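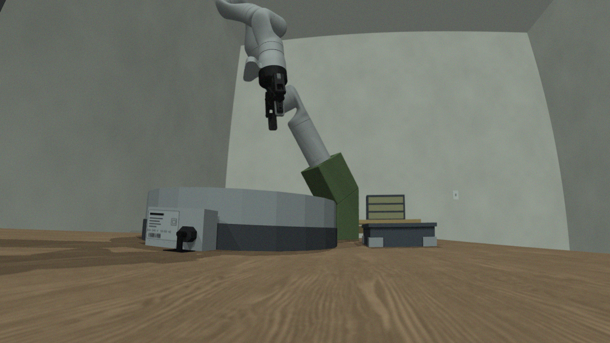
Can the arm do my chores yet?

It can do some of them, slowly, if you set out the work the same way every time and stay within earshot. Sorting small parts from a tray into a bin is well within reach. Folding a fitted sheet is not, and should not be attempted with the standard gripper or, in our experience, by most adults.

Section 4. Setting up your first sorting job

Read this section before you give the Curnine arm anything to do. It assumes you have finished Section 3 and that the software starts without complaint. All steps are done first in the practice room, the simulated one, where a dropped part costs nothing and makes no sound. Moving the job to a real bench is Section 6.

4.1 Pick a chore the arm can finish

Customers tend to begin with the chore they hate most. Please begin with a dull one. The arm does well when parts are small, stiff, and much the same shape, and when there is a clear place for each to go. It does badly with anything that flops, tangles, rolls away, or is stuck to something else with jam.

Our standard first job is the one called Akbari in the job list. Short cylinders in two colors sit in the round tray, and each color has its own side of the divided bin. A bored child could do it in under a minute. The arm, on factory settings, takes 13 minutes. It does not get bored, and that is most of the sales pitch.

4.2 Load the job

1. Open the practice room and choose Akbari.

2. Set the arm to Home. Wait until it has stopped moving. It will look as though it has stopped before it has.

3. Check that the round tray is inside the reach line shown on your screen. If the line is red, move the tray, not the line. The line can be moved, and we regret that.

4. Set the divided bin near the front edge of the table, with its long side facing you. A slight angle is fine. More than 12 degrees and the arm starts putting things down on the rim, where they stay for a moment and then don't.

5. Assign orange parts to green and gray parts to yellow. Yes, orange would seem to belong with yellow. The pairing was settled early on by Gilles Pichon, who wrote the first version of the job, and by now too many saved files depend on it.

6. Save the layout under a name you will know next week. "Test" is taken. So is "test2".

Note: Gray parts in a gray tray are the hard half of this job. If the arm ignores them, raise the Contrast setting one step and run the search again. Do not raise it all the way, or it will try to pick up shadows, and it is very patient about this.

4.3 Run it

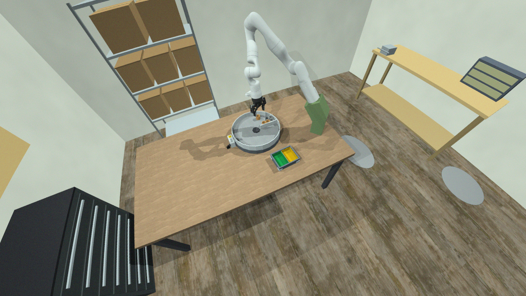
1. Press Run Slow. The arm makes one pass without closing the gripper, to learn where things are. Let it finish. Pressing Run Slow a second time starts the pass over.

2. When the prompt says Ready to Grip, press Continue.

3. Watch the first part all the way from the tray to the bin. If the fingers come down beside the part, stop the job and redo step 3 of Section 4.2. If they come down on top of it, lower the Approach value and try again.

4. When the first part lands where it should, you may look away. You may not leave the room.

5. At the end the screen shows a tally of parts moved, missed, and Other. Other covers parts that left the tray and never reached the bin. In the practice room, Reset puts them back. At home they are under the refrigerator.

Caution: On a real bench, keep hands, sleeves, cables, and pets out of the reach line whenever the power light is on. The arm slows down when it meets something solid. It does not slow down out of courtesy.

Caution: Do not hand parts to the arm. It isn't expecting them.

4.4 How good is good enough?

Emiko Sasaki in our test group ran Akbari 614 times on the settings in this section. The arm finished without help in all but 53 of those runs. We think that is pretty good. She points out that a dishwasher with the same record would be out at the curb. Both views are kept in the manual.

Most of the failures were dull ones: a part lying against the tray wall where the fingers had no room, or two parts touching and picked up as a pair. If you see either one often, spread the parts out by hand before you start. We know this means you are now doing part of the chore. Some customers find they have gone on to do the rest of it while the arm was homing.

4.5 Before you try something harder

Run Akbari until you get three clean tallies in a row, then change one thing at a time. Move the bin first. Then swap the color pairing, if step 5 has been bothering you. The next job in the list, Imdale, adds a crate that has to be lifted and put down level, and the usual trouble there is a crooked grip, covered in Section 5.

Things people have asked us for that the arm does not yet do well:

- laundry, in any state
- matching lids to containers
- wiping a table that still has things on it
- finding the 10 mm socket

Note: "Yet" is the engineering department's word. Sales wanted "currently."

If a job stops partway and the arm will not return to Home, go to Section 8, Recovering a Stuck Arm. Do not push it by hand with the power on.

Section 4 revised January 21, 2019

Contact Celtness Support | © Celtness, all rights reserved | Back to top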